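Workshop news: the two-arm folding build

Posted 2022-03-02 by Nga Đào, Platville shared workshop

The Lorow build moved from single-finger tests to cloth this month. Both arms are mounted at the back of the white table and run from one controller, with a shared emergency stop on the left. The grippers were rebuilt in December after the old pads wore through, and the new ones close parallel at the tips. Pad alignment is set by hand with a feeler gauge before each session. 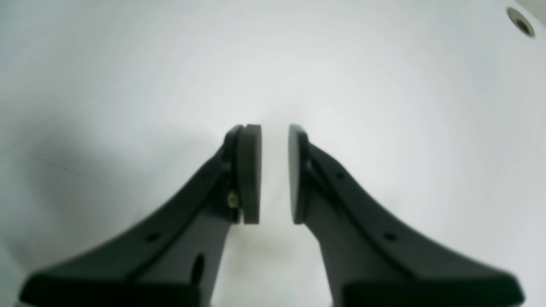 2 min read

Each pad is held to its finger by a small screw. Torque matters more than we expected. Too loose and the pad rotates under side load; too tight and the plastic creeps, and the gap drifts over a week. We now check the screws every 40 cycles and write the result in the log by the bench. The log stands at 359 cycles, with 7 pad adjustments so far. The target before we change the finger design is 2000.

Berisha supplied the replacement bearings for the wrist joints. Backlash is lower, and homing repeats well enough that we stopped recalibrating between runs. The Oralico driver boards are unchanged. They still drop a packet now and then when both arms accelerate together - the workaround is to stagger the start commands.

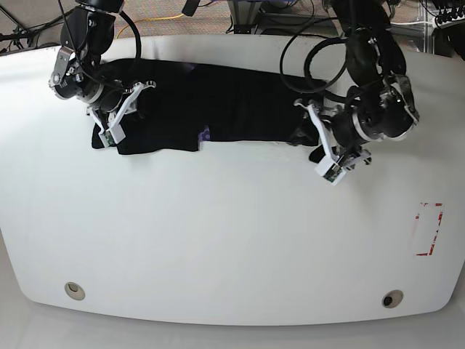 Cable routing is the next job. The wrist cables were cut long for early testing, and the slack gets in the way as soon as an arm moves low over the work. The coil hanging beside the robot's left arm will be shortened first, then the loop over the top of the right one. Strain relief goes on at the elbow and again at the wrist. Anyone with spare spiral wrap in black, please leave it in the Lorow bin.

Dark fabric remains the harder case for the vision code. Edges are found reliably against the white tabletop, but folds inside the outline are often missed. Side lighting helps - a low lamp is on order.

Bench time for the build is unchanged. Please do not move the table, as the arm offsets are measured from it.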